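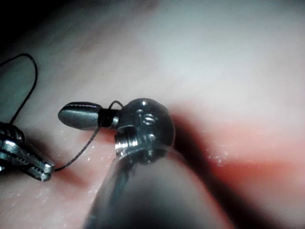

縫合実習 第5回 配布資料 直線切開の単結節縫合

担当:Wing-sze Choi
実習日:12月28日(水)
提出物:縫合パッド、自己記録用紙

1. 今回の範囲

前回までの結紮の練習を受けて、今回は直線切開を単結節縫合で閉じる。扱うのは針の持ち方、刺入と刺出、糸の引き方、結び目の位置の四点である。連続縫合と埋没縫合は2月に行うので、今回は練習しない。

前回の課題では、結び目そのものはできているのに、糸を引く段階で創縁がずれている作品が目立った。返却した用紙に「牽引」と書かれている人は、4の項を先に読んでおくこと。

2. 準備するもの

・縫合パッド(Gesis 標準型、切開済み)
・弯針付き縫合糸
・持針器
・把持鉗子または有鈎鑷子
・剪刀
・針入れ
・自己記録用紙

パッドは切開線が自分から見て横になるように置く。表面が乾いていると針の滑りが悪くなり、糸を引いたときに表層が裂けやすい。袋から出したらすぐに使い、休憩に入るときは付属のシートをかける。

照明はパッドの中央に当てる。表面に光沢があるため、真上から強く当てると反射で切開線が見えにくくなる。見えにくいと感じたら光をわずかに斜めにする。

3. 針の持ち方と運針

弯針は、糸のついた側から全長の三分の一ほどの位置を、持針器の先端近くで把持する。持針器と針はほぼ直角にする。先端に近すぎるところを持つと刺入の途中で持針器が組織に当たり、糸の付け根を持つと針が曲がる。

刺入は組織面に対して垂直に行う。斜めに入れると浅いところだけをすくう形になり、結んだときに創縁が内側に巻き込まれる。針先が入ったら、手首を回して針の弯曲に沿って進める。まっすぐ押し出してはならない。 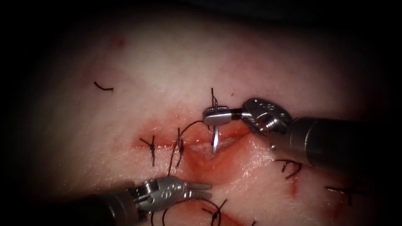 切開線に幅の広いところと狭いところがある場合は、広いところの両側の創縁の高さを先に確かめる。片側が沈んでいるときは、鉗子で軽く持ち上げてから針を通す。一度で対側まで通すのが難しければ、創の中でいったん針を出し、持ち直してから対側に刺入してよい。持ち直しは減点の対象にしない。

刺入点と刺出点は、創縁からの距離をそろえる。左右で距離が違うと、結んだあとに段差が残る。深さも左右で同じにする。初めのうちは浅くなりがちなので、針を抜く前に、創の内側で針がどの層を通っているかを見る。

針を抜くときは、針先そのものをつままない。先端が鈍り、次の一針が入りにくくなる。針先より少し手前の胴の部分を持ち、弯曲に沿って抜く。

4. 糸の引き方

糸は組織の面に沿ってゆっくり引く。上に向かって引き上げると、刺出点の縁に力が集中して穴が広がる。鉗子で刺出点の近くを軽く押さえ、組織が持ち上がらないようにしながら引く。

糸の端は、結紮に必要な長さを残して止める。残しすぎると次の操作で輪が絡み、短いと持針器で取れなくなる。輪が絡んだまま引くと意図しない場所で結び目ができる。小さな巻きが残っていたら、引く前にほどいておく。

糸を鋸歯のある面で強く挟むと傷がつき、結んでいる途中で切れることがある。結び目に残る部分は挟まず、あとで切り落とす端を持つ。

5. 結紮

器械結びで行う。手順は次のとおり。

(1) 持針器を二本の糸の間に置き、長い側の糸を2回巻きつける。
(2) 短い側の端をつかみ、巻いた輪の中を通して引く。
(3) 創縁が軽く触れ合ったところで止める。
(4) 逆方向に1回巻き、同じように通して締める。
(5) もう一度向きを変えて1回巻き、締める。 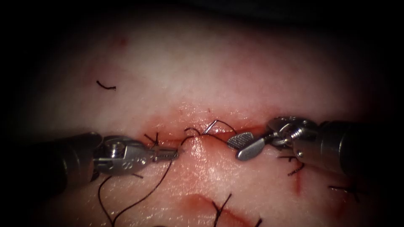 巻きつけるときは、持針器を動かすよりも糸のほうを持針器の周りに回すほうが、先端の位置が安定する。先端が創から離れると短い側の端を見失うので、両方の器械を創の近くに保つ。糸の端を取りにいくときは、先に輪がゆるんでいないか確かめる。

締める強さは、創縁が合って表面がわずかに盛り上がる程度とする。白く食い込むまで締めたものは締めすぎである。結び目は切開線の真上に置かず、片側に寄せる。寄せる側は一つの創の中でそろえる。

6. よくある失敗

創縁が内側に入る。
刺入が斜めか、浅い。一針抜いて、垂直に入れ直す。

最初の結びがゆるむ。
二回目の結びに移るときに長い側の張力が抜けている。糸を置かず、張りを保ったまま向きを変える。

針が持針器の中で回る。
持つ位置が先端に寄りすぎているか、把持が弱い。創から抜いて持ち直す。組織の中で針をこじらないこと。

端の糸が抜ける。
引く距離が長い。抜けた糸は入れ直さず、次の針を使う。

7. 評価と提出

配点は運針、創縁の合わせ方、結紮、器具の扱いの四項目で、所要時間は点数に入れない。前回のクラス平均は73点だった。自己記録用紙には、持ち直しをした箇所と、その理由を短く書く。空欄のものは受け取らない。

縫合の終わったパッドは裏面に学籍番号を書き、入口側の棚に置く。針は本数を確認してから針入れに戻す。本数が合わない場合は、見つかるまで席を離れず、Chun-hung Tseに申し出ること。

追加練習用のパッドは一枚2000円で、実習室の窓口で受け付ける。切開の有無を選べるので、申込書に記入する。

次回までに、配布資料第3回の「糸の張力」の図を見直しておくこと。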